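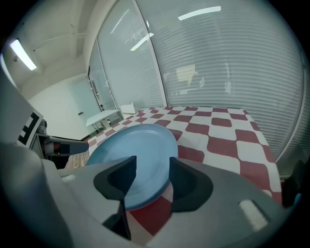 The ferry to Wirkosow left at 4 in the morning because of the tide, and she was the only passenger who had not brought a blanket. She sat inside next to the drinks machine with her bag between her feet. The crossing took long enough for her to read the letter three more times.

The letter was from a law office in Cesta. It said her aunt had died in August and had left her the house on Daher Street, along with everything in it, and a debt of 147 to the coal merchant. She had met her aunt twice. The first time she was six and her aunt gave her a pear. The second time was at a funeral, and they talked about the parking.

It was still dark when the boat came in. A man in a wool hat was throwing ropes. She asked him the way to Daher Street and he pointed up the hill with his elbow.

"Which number?" he said.

"137."

"That's the last one. Keep going after you think you've missed it."

She kept going. The street got narrow and then turned into steps, and after the steps it was a street again. Most of the houses had their shutters closed. A dog followed her for a while and then lay down in a doorway. At the top stood a gray house with a green door, and the key from the envelope fit, though she had to lift the handle to make it turn.

The house smelled of soap. She had expected dust. Somebody had swept the hall and stacked the mail on a chair, and there was a note on the mail that said the water was off and the tap for it was under the stairs. The note wasn't signed.

She turned on the water and listened to it knock its way through the pipes. Then she went from room to room and opened the shutters. There were two bedrooms, one with a bed and one with nothing in it except a sewing machine on the floor. The front room had a table, a radio, and a shelf of books about birds. On the back of the kitchen door her aunt had written the name Rernodeo in pencil, over and over, with a date and a wind direction beside each one. It took her some time to work out that Rernodeo was a boat.
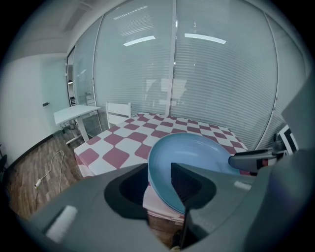
Her aunt had kept very little in the kitchen. The cupboard over the sink held salt, tea, a jar of buttons, and a can of peaches. In the drawer there was one fork and one good knife. She looked for something to eat from and found a plate on the rack by the window, light blue and plastic, with faint ridges running around near the rim. It was the kind of plate you would give a child. She turned it over, turned it back, and put her bread on it, and she ate standing up, looking down at the harbor.

At nine there was a knock. It was an old woman in a man's coat, holding a pot with a lid on it.

"You found the tap," the old woman said.

"Yes. Thank you for the note."

"You look like her around the mouth." She came in without being asked and set the pot on the stove. "It's fish. Are you selling?"

"I don't know yet."

"The coal man will tell you 147. It was 200, but I paid some of it. Don't let him say 200."

"I'll pay you back."

"You will not," the old woman said, and sat down.

They ate the fish at the table in the front room, the old woman from the pot and the niece from the plate. The old woman asked what she did for work, and she said she checked invoices for a company that leased elevators. The old woman thought about that.

"Is there a window?"

"In the next office."

After that they talked about the roof. It leaked over the empty bedroom when the wind was from the west, and her aunt used to move the sewing machine from one side to the other.

When the pot was finished she asked about the writing on the kitchen door. The old woman got up and went to look at it, as if she might have forgotten what it said. She ran her thumb down the column of dates.

"She wrote it down each time it came in," she said. "Twenty-two years."

"Who was on it?"

"My brother."

"Did he know?"

"He could see the light from the water. He used to say somebody up there never slept." The old woman rubbed her thumb on her coat. "He sold the boat in the spring. They broke it up for the engine."

She went home for a nap and left the pot. The niece washed it with cold water and set it upside down on the rack. In the afternoon she walked down to the coal merchant, who said 200, and she said 147, and he wrote it in his book. The return ferry was at six. She bought bread, lamp oil and a second fork, and carried them back up the hill.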